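What Counts as a Simple Explanation?
Project report by Hjørdis Lunde, 2025-03-30

When I began this project in November I thought simplicity would be the easy part of the philosophy of science, and I am happy to say I was quite wrong! My question was whether readers prefer the theory with fewer assumptions, or just the one that is shorter to read.

I wrote three pairs of made-up theories about tides on the island of Trulau and gave them to 208 readers, more than 100 of them from my own college (thank you all, you were very patient).

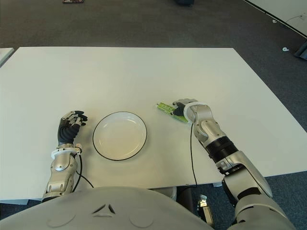 What I found

Most people chose the shorter text, even when it quietly assumed more. My tutor at Andow felt this showed habit, and I half agree, though I would still like to try it with longer texts.

Comments

Arvid Hägglund: Lovely read, Hjørdis. Did you try the pairs in a different order?

Hjørdis Lunde: Only for the last pair, I'm afraid, and I wish I had done it for all of them.

Blomqvist: Could you share the tide texts?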